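The right wrist stopped answering again

I said last month that I'd write up the wrist fault once I understood it. I understand most of it now, so these are my notes, mainly for the next person at Levdale who has to deal with it.

The symptom first. Partway through a run the right hand would freeze with the fingers curled. The arm kept moving. From the shoulder to the wrist everything tracked normally, and the controller went on sending hand commands as if they were being carried out. The first time, the arm lifted with a piece of rope still in the fingers and dragged a bottle off the table before I hit the stop.

It came back after a power cycle, and it kept doing that, which is why it took so long to find. I blamed the software. Then I blamed the Hovau driver board and swapped it for the spare, and the hand ran clean for 600 cycles. I wrote "fixed" in the log. It froze twice the next morning.

The log had the answer if I'd read it properly. I pulled out every freeze we had recorded, 113 of them, and checked the wrist angle at the time. Nearly all were with the wrist rotated most of the way inward and the elbow bent. That is the position for reaching across to the middle of the table, and the rope tasks use it all the time. The pick and place tasks hardly do.

So it was the cable. The one feeding the hand leaves the wrist and runs down along the arm. In that pose it gets pulled tight over the edge of the wrist housing. I cut the jacket open and two of the conductors were broken inside, with the insulation still looking fine. They touched when the arm was straight and parted when it wasn't. The cable is sold as good for 2000 flex cycles at a wider bend than we were giving it, and we had gone well past that.

What I changed:

New cable, 40 mm longer, with a loose loop at the wrist.
The tie nearest the wrist is gone. It was holding the cable exactly where it needed to move.
The controller now stops the whole arm if the hand misses its reply. Before, it only printed a warning.
Cable check goes on the start-of-shift sheet, by hand, with the power off.

The third one is the one that bothers me. The broken wire was wear and tear. An arm that carries on with a hand it can't talk to is a safety problem, and it had been set up like that since the Benley demo, when we turned the stop off to get rid of false alarms. I turned it off myself and never turned it back on. Please check yours – the setting is under hand timeouts, and the default in the Kárason config is still "warn".

I haven't worked out why the left hand has never done it. It has the same cable and the same tie, but it does less reaching across. I'm going to replace that cable too and cut the old one open to see.

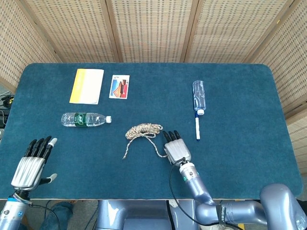
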